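Vadby Two-Arm Cell: Set-up and Recording Guide

Section 4. Recording examples for the phone-stand task

Read section 3 (homing and joint limits) before you begin. This section was written by Živko Softić and checked at the Budum site by Janaína Magalhães. It is for the operator who moves the leader arms, and for the second person who keeps the log.

4.1 Preparing the table

1. Switch on the arm power, then the recording computer. Wait until Trement Recorder shows "Ready" for every camera.

2. Check that both arm bases are tight on the front rail.

3. Put the phones and the stands on the table. The screens of the phones must be off.

4. Change the start layout after each episode. Small changes are enough, but they must be real changes. A phone which was flat can start upright next time, and a stand can move to the other side.

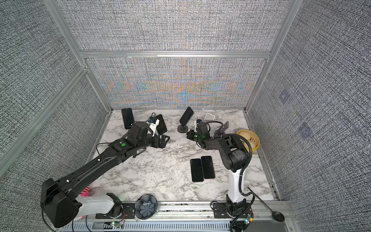
Start layouts are the part where new operators lose the most time. They try to make the table tidy, and the learning system then sees the same tidy table again and again. It is better to mix the poses: for example two phones flat with the screen up on the right half, another one tilted on a round stand at the back. Leave other objects, such as the basket or the spoon, if the layout sheet lists them. They teach the system what it should ignore.

Caution: Keep your hands outside the cell when the leader arms are active. The follower arms copy every movement, also the ones you did not intend.

4.2 Recording an episode

5. Bring both grippers above the table and open them.

6. Press the left pedal. A short tone means that the recording is running.

7. Choose the phone which is easiest to reach with the arm you will use. Move slowly above it with the fingers open, and go down straight. 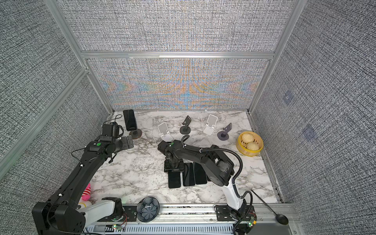 Figure 4-2. Right gripper open above the flat phones. Empty stands at the back of the table.

8. Close the gripper gently. Lift the phone, carry it to an empty stand and release it. Do not push the phone into the stand with force.

9. Press the left pedal again to stop. If the phone fell, or you touched a stand by mistake, press the right pedal. The episode is then marked "failed" but it is not deleted. We keep failed episodes for a different use.

Note: One episode should not be longer than 66 seconds. If you need more, stop and mark it failed.

4.3 Checking the wrist cameras

10. After every 30 episodes, open the wrist view of each arm. Both gripper fingers must be visible at the lower side of the image, and the table between them must be sharp enough to see the veins of the marble. 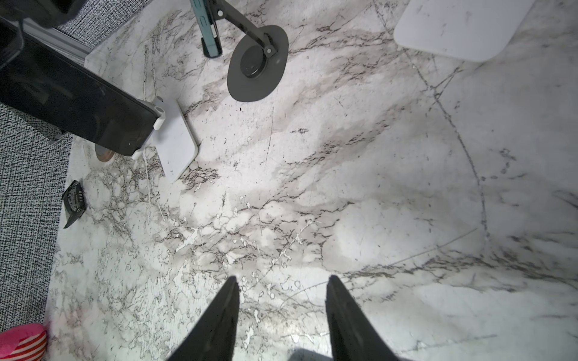 11. If a finger is missing from the view, loosen the camera screw a half turn, correct the angle and tighten it again. Write the change in the log with the time of day. Episodes before and after the change go to separate folders.

12. Look also for blur. A little blur during fast movement is accepted. If the blur stays when the arm is still, clean the lens with a dry cloth.

13. Check that the phones and stands near the gripper can be told apart in the view. When one phone covers another completely for the whole episode, choose a different start layout.

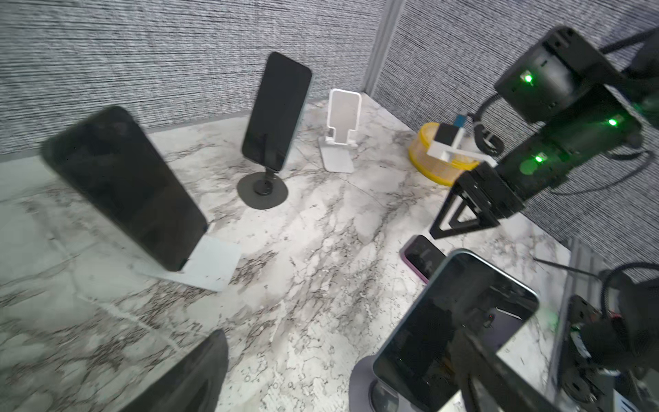
Figure 4-4. Wrist view with one phone partly behind another. This overlap is acceptable.

Caution: Before you touch a wrist camera, set the arm to "Hold" and wait 2 seconds. The Buthelezi controller needs this time to lock the joints.

4.4 End of the session

14. Park both arms, as described in 3.5.

15. Copy the episodes to the session folder and compare the number of files with the log. If they do not match, do not rename anything. Send the log to the data desk first.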